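In Defense of the Pile

I have a confession, and my sister is going to print it out and stick it on my fridge. I don't think you need to fold sweatpants. Or sweatshirts, for that matter. I've come around to the view that most of the folding in most houses is done for the benefit of the inside of a drawer, and a drawer has never thanked me once.

This started with a newsletter. I subscribe to one called Lidudus (mostly for the soup recipes, which are great), and this month a guy named Gyula Somogyi wrote a piece arguing that every piece of clothing you own should be able to stand up on its own edge, like a file in a cabinet. It ran 1,787 words. I know because it said so at the top, along with how many minutes of my life it would take. He calls loungewear "the soft underbelly of the household." And I thought, okay, Gyula, let me go look at my soft underbelly!

So I took my laundry to the bed, same as always, and tried it his way, starting with the gray knit pants. Waistband up, legs down, smooth from the center, fold in thirds. I'd like to report that the waistband had other plans. You flatten one side of a wide elastic band and the other side rears up at you, and all that gathered fabric under the seam goes right back into its pleats, because gathering is what it was sewn to do. 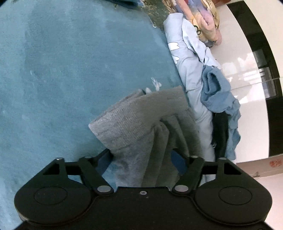
The gray knit pants, waistband and pleats and all.

Now, think about who designed those pants. Somebody sat down and decided the whole point would be stretch. They put elastic in them so they'd squish around whatever shape of person climbed in. And then along comes a newsletter telling me to turn them into a rectangle. It's like training a cat to heel. Could be done, I guess, but what did the cat do to deserve it?

I'm not against folding across the board. Sheets, yes. Dish towels, absolutely, I love a stack of dish towels. Dress shirts go on hangers, and I'll iron one if somebody's getting married. Those things show a crease and they hold a crease, so the work you put in is still there when you open the door a week later. My old roommate from the apartment on Arnby Street folded her socks into little envelopes, and they stayed little envelopes, and I respected that. But fleecy, brushed, baggy stuff doesn't wrinkle in any way a person standing next to you would notice. You put it on and your own shoulders do the ironing.

Sweatshirts are where I really dig in my heels. A sweatshirt is thick. It wants to be a lump. You can tuck the sleeves behind and roll it from the hem and press on it with your forearm, and what you get is a slightly more expensive-looking lump. Mine with the leafy print got the full treatment twice and then I let it be.

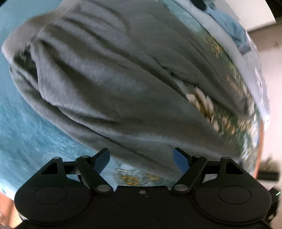 Gray, printed and in its natural shape.

The other side has a decent argument, and I'll give it to them. If everything's in a heap, you can't find anything, and you end up wearing whatever's on top until it gives out. Fair enough! I've done that. My answer is two baskets, one for tops and one for bottoms, nothing folded, everything clean. I dig for maybe four seconds. I saw a set of drawer dividers in the Uluser catalog that would supposedly solve the same problem, and the reviews (all 343 of them, I got sucked in) were mostly people arguing about whether the dividers fit the drawer.

What bugs me is the way tidiness gets handed out like a grade. You can have clean clothes, a made bed and a full fridge and still feel like a slob over one squashy pair of pants. My mother folded underwear, and I loved her dearly, and she also used to say she never had time to read.

Anyway, the pants are in the bottoms basket. I'm making the soup tonight, the one with the barley.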